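14th March

A whole day of paper, and I enjoyed it far more than I thought I would. I had been putting off the folders since before Christmas, telling myself that May would do, but the shelf by the door has begun to sag and the rain was coming down sideways, so I made a big pot of tea and got started at last.

The old Kasten manuals went first (476 pages between them, and I doubt I have read 20), and then all the Droso letters, which Dörte Ehlers had asked me to keep in order in case she ever writes her little history. I rang her at lunchtime to say they were safe and we ended up talking for over 13 minutes about her sister's garden, so the soup boiled over. Never mind!
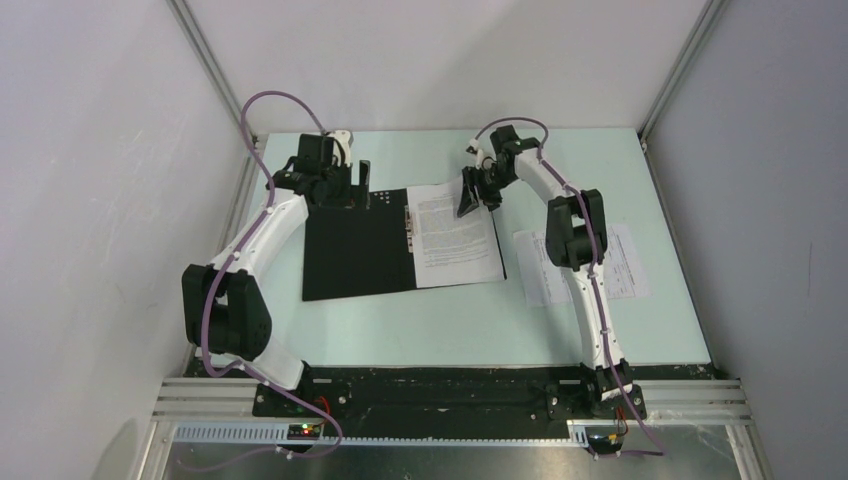
The black folder, open on the green tabletop.

I do like a black folder. They look so serious on a shelf, even when all they hold is somebody's thoughts on hinges. I have decided that anything with proper paragraphs goes in black from now on, and the receipts can have the blue ones with the torn spines, poor things. The Hilitari papers are still in their carrier bag under the stairs. I looked in at them, felt tired, and shut the door again.

Supper was late, just toast and the last of the plum jam. My fingertips are dry as anything from all that paper, so hand cream and an early night. Must remember to buy labels tomorrow, and ring Boltetti back about the shelf brackets before they close at 2.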